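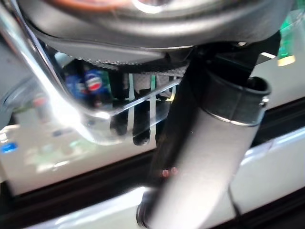
*Figure 2. Wrist camera view of the gripper at a drinks counter, with the chrome rail and a Pepsi can behind it.*

## 3. Planning and budgeting before you order

Complete this section before you fill in the order form for the Jurnis counter arm. The form asks for the values you write down here, and Hendton will not confirm a delivery month without them.

### 3.1 Measure the site

1. Clear the counter and measure its depth from the front edge trim to the wall or back panel.
2. Measure the gap between the countertop and the lowest point of any housing, shelf or machine above it. Use the lowest point, even if most of the underside is higher.
3. Note any fixed rail or bar in front of the goods. Write down its height and how far it stands out. The gripper has to pass over it, under it or round the end.
4. List the items the arm will handle. Give the diameter and full weight of each.
5. Mark the nearest mains socket on your sketch and choose a cable route that keeps clear of the arm's path.

**Note:** Polished metal and glossy panels can cause glare in the wrist camera. If your counter has them, tick "reflective surfaces" on the form. The matt finger sleeves do not reduce glare from the counter itself.

**Caution:** Do not plan to remove a guard rail to make room for the arm without asking the maker of the counter. It may be holding part of the load.

### 3.2 Choose a package

| Package | Includes | Price |
|---|---|---|
| Wirkusness Basic | Arm, gripper, controller | £2,097 |
| Wirkusness Plus | As Basic, with wrist camera | £2,453 |
| Wirkusness Site | As Plus, with fitting and one day of training | £2,741 |

Prices exclude VAT and delivery. Basic can be upgraded to Plus later, but the arm must go back to the workshop and you will be without it for up to 19 working days. If you expect to need the camera in the first year, order Plus.

### 3.3 Set the budget

1. Enter the package price on line 1 of the planning sheet.
2. Add delivery. Upper floors without a lift are quoted separately.
3. Add electrical work if you need a new socket.
4. Add one spare set of gripper fingers and one spare clamp band. Both are wearing parts and are not covered by the warranty.
5. Enter staff time for set-up. On Basic and Plus, allow two people for a full day.
6. Enter lost sales if the counter has to close while the arm is fitted.

**Note:** Yusof mounting plates are sold separately. You need one if the countertop cannot be drilled.

### 3.4 Book the site check

Send the planning sheet and your sketch to Erdal Kılıçarslan at Hendton. He will reply with a list of changes or a site check number. Copy the number on to the order form.

Orders for fitting before the end of September need a site check number by the end of July. Do not book an electrician until you have it, as the cable route may be changed at this stage.

Continue to section 4, *Unpacking*.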